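Podska Household Tasks, data card

Last updated May 6, 2021
Maintained by Siu-ming Mak and Bayu Sinaga

What's in the set

Podska is a collection of first-person recordings of people doing ordinary chores in ordinary homes: wiping tables, pushing in chairs, folding towels, carrying cups from one room to another. We gather it to train and test imitation learning policies, and we're really excited about how much variety has come in since we stopped scripting the sessions so tightly. The current release covers 32 homes and five task families. Each recording comes with a task label, a start and end time for every step, and a short sentence written by the annotator.

Task families

wipe: clean a flat surface with a cloth, sponge or paper
arrange: put furniture or small objects where they belong
fold: towels, shirts, napkins
carry: move something from one surface to another
sort: cutlery, laundry, groceries

Wipe is our favorite, and it's also the hardest to label. A person wiping a table does so many small things at once! They brace with one hand, refold the cloth, go back over a spot they already did, stop to look. Our first label scheme (Fimidley v1) had a single "wipe" step and threw all of that away. The second splits it into approach, contact, stroke, lift and inspect. Ya-wen Mak relabeled every old recording by hand, and the difference in the stroke predictions was big enough that we'd never go back.

How sessions are recorded

The camera is worn on the head, angled down so that both hands stay in view during table-height work. Participants get one line of instruction, such as "clean the table and leave the chairs tidy," and choose their own order and their own cloth. We don't move furniture before a session, and we don't clear away whatever the household has left out. A policy that only works in a bare room isn't much use to anyone.

Other people in the home may come into view. Everyone present agrees to this beforehand, and we blur faces before release.

A session lasts at most eight minutes. Hok-lam Poon tried longer ones in November and found that people got tired and started rushing, so we went back to short ones with a break in between.

Known problems

Dark, glossy surfaces are tough. Ceiling lights reflect in them, and our residue mask (the channel that marks visible streaks) confuses glare with smears more often than we'd like. If you use the mask, check it by eye on the glossy subset first.

Dark sleeves against a dark tabletop also trip up the arm segmenter. The hands come through fine, but the forearms drop out — treat the arm mask as a hint.

Sometimes two steps overlap, such as a hand already on a chair while the other still holds the cloth. We label both. Your loader needs to accept overlapping steps or it will silently drop one.

Left-handed wiping is underrepresented. We'd love more of it.

Wipe and arrange, from one of the dining table sessions:
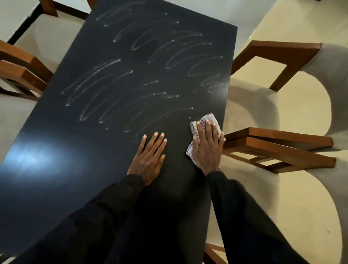
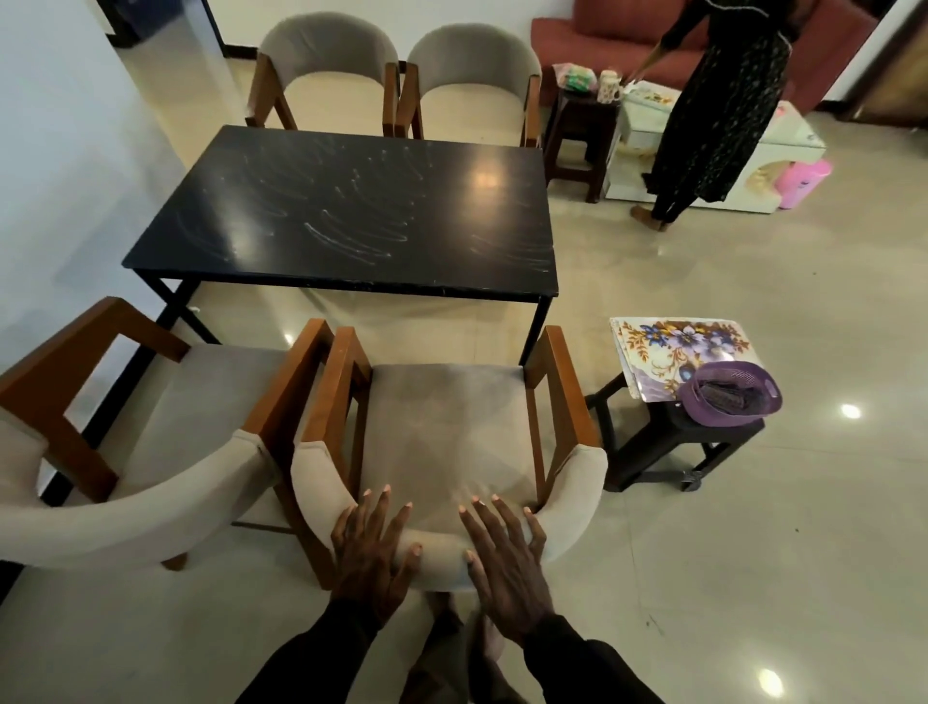
Splits and loading

The train and test splits are made by home, so no home shows up in both. Please keep it that way if you make your own split. Matching chairs and the same floor will leak straight into your scores otherwise, and we learned that one the embarrassing way.

The loader is called Celum and lives in the tools folder. It returns two streams, the video and the step labels, already lined up in time. Cheuk-hei Tsang wrote it and is happy to take bug reports. If your machine is short on memory, turn off preloading in the settings file; it's slower but works fine on a laptop.

Contributing

Yes please! New homes are the most useful thing you can send us, and odd cloths, odd tables and crowded rooms are all welcome. Read the consent sheet first, then write to Bayu before you record anything so he can set up a session folder for you. Label fixes can go straight into the issue tracker with the session name and the step you think is wrong.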